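Walking group in a winter lantern parade — what do we need to sort?
Posted 24 Jan 2025 in Events & Festivals

Golnar Fallahi
Hi all, our dance and drumming group has been offered a spot in the Climari lantern parade. First time for us. There's 40 of us walking plus a small float (a flatbed trailer, pulled by hand). The organisers sent a form and not much else. Start is at dusk, route is the High Street then down past Granel and finishing at the park.

Things I can't work out:
— do we need our own insurance or does the parade's cover us
— can the little ones carry lanterns with real candles
— how big a gap to leave behind the group in front
— is there a toilet anywhere near the assembly point, the map shows nothing

Also the banner. We've got a lovely one, silk, but last time it was out the wind had it over twice. Any tips welcome, form is due back soon and I'm doing this in my lunch break so sorry if it's a bit all over the place.

Kourosh Arabzadeh
Did it two years running with a brass band. In order:

Insurance — the parade's policy covers the public and the route, not your members or your float. You need your own public liability. Ours was through the band so check if your group already has it, lots do and forget. They will ask for the certificate on the night, bring paper.

Candles — no. Battery ones only, they check bags at assembly. Get spares, the cheap ones fade before the park.

Gap — marshals will tell you and then tell you something else. Keep moving is the main thing. If your dancers stop to do a routine, the whole lot behind stops too and you get shouted at. We did one tune standing still outside Granel becuase that's where the judges sit, then walked on quick.

Toilets, library side door, open till the start. Queue's grim. Go early.
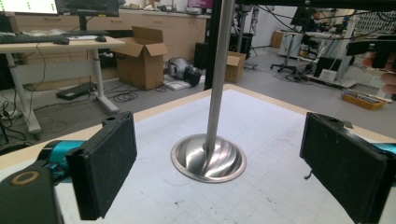 Steel pole on its flared base

For the banner, two carriers isn't enough. Four, two on the poles and two on guy lines at the back. Cut some slits in it if you can bear to. We couldn't with ours so on gusty nights it stayed in the van.

Float pulled by hand is fine but you need a steward at each wheel, it's in the rules on page 9. Hi vis for them. People miss that one every year.

Zohreh Hosseinzadeh
Wrap up warm!! The waiting is worse than the walking, you stand in that car park for ages and the costumes are thin. We had thermals under everything and the kids still moaned. Flask of soup.

Don't cut silk, what a shame that would be.

Shahab Mahmoudi
Agree with most of that but the library toilets were shut last January, we used the ones at Prurnusach. Ring and ask. And the crowd's a lot bigger than it used to be, over 1,230 on the High Street alone according to the newsletter, so put your smallest children in the middle of the group, adults down the outside. Have a named person meeting parents at the park gate, it's dark and evrybody looks the same in a lantern hat.

Golnar Fallahi
Brilliant, thank you. Turns out we do have insurance, runs to the summer. Will ring re toilets. Not cutting the banner — my mum sewed it. Four carriers it is.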